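Bin pickers wanted, Gratholm returns floor

We need 3 people who have sorted returns by hand and don't believe everything they're told about automation. Storkulon has sold us a picking arm. The brochure promises 900 items an hour. Our best pickers do 600, and they also notice when something is broken.
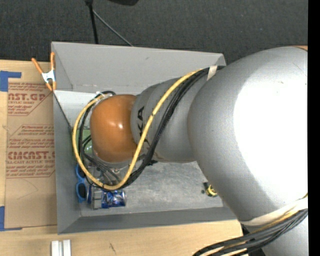 The job is part picking, part keeping tabs on the arm and writing down what it does to your day. Does it save your back, or do you just end up clearing up after it? Mixed bins are the test — sunglasses next to a shiny can is ordinary stuff for us. Management says no jobs will go. We'd like that checked too.

Paid shifts, 100 hours in total. Apply at the Gratholm front desk.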